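We use cookies to remember your settings. Accept / Manage

3 min read

Thread time! We're setting next year's equipment budget for the teardown bench at Trundamano and I have been living in a spreadsheet since March. Sharing it all, other small refurb shops keep asking me.

The job: old desktops come in, drives come out, drives get wiped or shredded. We have 159 towers on the shelf right now. I love this problem so much.

First lesson, budget for the fingers before the arm. Everybody quotes you an arm. Then you meet a real drive carrier and you want long skinny fingertips, and spares, and spares of the spares. 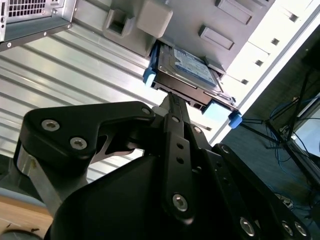
Drive in its carrier, black gripper, gray tower. Blue tabs at both ends of the carrier.

Got two gripper quotes. Vulten was cheaper up front, Flaklow includes a second set of fingers and ships in 14 days. Iman Samir (she runs our bench and has opinions!) wants Flaklow. I'm coming around.

Second: fixtures. I had one line for "misc brackets" and it was a joke. Put in a printer, filament and somebody's hours to redraw plates every time a new case shape shows up. Ours is now 27 percent of the whole request and I'd defend every bit of it.

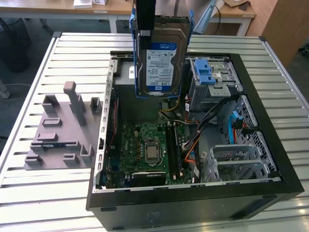
Also cases are all different!! Plastic caddies are a treat, you get something to hold. Bare drives on four screws need a driver on the arm, and that's a separate line (I left it out of round one, oops, it's in round two).

Things I'd price early: a table that doesn't wobble, cable management, a second camera, a spare power supply for the controller. Small stuff, but I put in 1000 dollars for it and it went fast.

Timing: we want the order in before Ramadan so Iman can plan the shifts for the install. If your team has a stretch like that, put it on the calendar before you sign for a delivery date.

Still undecided on lease or buy for the arm. If you've leased one for a bench job, tell me what the return terms were like, I will read every word.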